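**Wood cabinet smells musty inside, how do I get rid of it?**

Posted in Home & Furniture, 2025-11-26

I bought a small wood cabinet at an estate sale in June and have been meaning to use it for table linens. The outside is fine. The inside has a stale, closet kind of smell that gets into anything I store there. I left two cloth napkins in it for a weekend and had to wash them twice.

So far I have tried an open box of baking soda (left in for 12 days) and a dryer sheet, which only made it smell like a musty dryer sheet. I don't see any mold, and there is no staining on the back panel. I don't know if the inside was ever sealed. The house it came from had a damp basement, and I think that is where it sat.

I would like to avoid painting the inside if I can. Is there something else I should try first, or does it need to be sealed?

– Brestia22

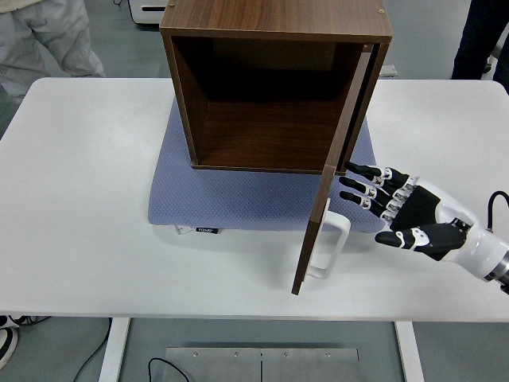
Arlindo Magalhães wrote that baking soda in an open box does very little for wood, and that the smell is in the surface and has to be cleaned off before anything else is worth trying. I agree with that, and here is the order I would go in.

1. Vacuum the inside with a brush attachment, including the corners and the hinge side.
2. Mix equal parts white vinegar and water. Wipe the inside with a cloth that is damp, not dripping. Don't spray it directly, because liquid can get into the joints.
3. Leave the door open and point a fan at it for a full day.
4. Put in a bowl of activated charcoal, close the door, and leave it for a week.

If it still smells after that, seal it with clear dewaxed shellac. You don't have to paint. Two thin coats will hold most odors in, and it dries fast. Do the underside of any shelf too – people skip that part and then wonder why the smell comes back. Test a hidden spot first, as shellac will darken bare wood a little.

Check your room humidity as well. Mine was at more than 60 percent in the back bedroom and nothing I did worked until I ran a dehumidifier.

– Vanden

**Mangate**

Coffee grounds. Dry ones in a bowl, close the door, change them every few days. Worked on my grandmother's sewing box. It did smell like coffee for a month.

**Araújo**

I would skip the coffee if it's for linens. Sunlight is free, so try that first. Set it outside with the door open on a dry day, six hours or so, and bring it in before the evening. Turn it once so the light reaches the back. I did this with an old nightstand on three different days and then sanded the inside lightly with 220 grit. The sanding probably did more than the sun.

Also, line it with plain shelf paper before you put the napkins back. Don't use the scented kind.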